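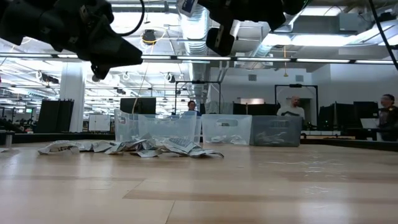
The Hamari Flying Boat Station

The Hamari station was a small seaplane base on the north side of Distumbridge harbor, and I've been writing up its history for longer than I'd like to admit. Most of what follows comes from the station logbooks, plus a pile of letters that Delia Filip was kind enough to let me read at her kitchen table (thank you, Delia!). If you know the place only as the parking lot behind the boat club, well, you're parked on the old slipway.

Origins

The station opened as a mail stop, with one wooden hangar, a fuel shed and a winch that everybody complained about. The harbor was a good choice on paper - long, sheltered from the west, deep enough at low tide. What the planners missed was the swell that comes around the point whenever the wind goes southeast, and the early log is full of entries like "too lumpy, mail sent by road." I love those entries. The handwriting gets angrier as the winter goes on.

Aircraft

The type people remember is the Oprea 8, a two-seat biplane flying boat with a single pusher engine mounted between the wings. The pilot and observer sat side by side in front of it, so they got the view and most of the spray as well. The "8" was a drawing number and had nothing to do with how many were built, which trips up a lot of model makers. Hull number 134 was the first to arrive and the one that shows up most in the letters. Number 376 came later with a taller fin, and the crews much preferred it.

There was also a larger boat from the Flollmont yard, used for a single season. I have never found a decent drawing of it. Dorin Sima thinks it had a three-bay wing and I think it had two, and we've been arguing over this by email for years.

The February crossing

If the station has a famous day, it's the February crossing, when Achilleas Mitsotakis-Vlachou flew hull 376 out to the lighthouse island with medicine and came back after dark. The log gives the distance for the round trip as 706 kilometers, and I have my doubts! That would be right at the limit of the fuel tanks, and the island isn't that far. My guess is that whoever wrote it up added in the previous day's mail run. He landed by the light of lanterns hung on rowboats, bent a wing float, and went home to bed.

Closing and afterward

Once the road bridge opened, the mail contract went and the station went with it. The hangar was used for storing nets until a storm took the roof off. Hull 134 was broken up on the beach, though the propeller survived and hangs in the boat club bar, a little too close to the dartboard.

The replica

Veronica Filip and Despina Cârstea are leading the effort to build a full-size flying Oprea 8 from the surviving drawings. The hull is planked and the lower wings are ribbed but not covered. The engine is the sticking point, as the original type is very hard to find in running order, and a modern one would need a different mount. I'll add to this section when I hear more.

Contact the author | Page text © Distumbridge Harbor Flying Pages, May 23, 2020 | Back to top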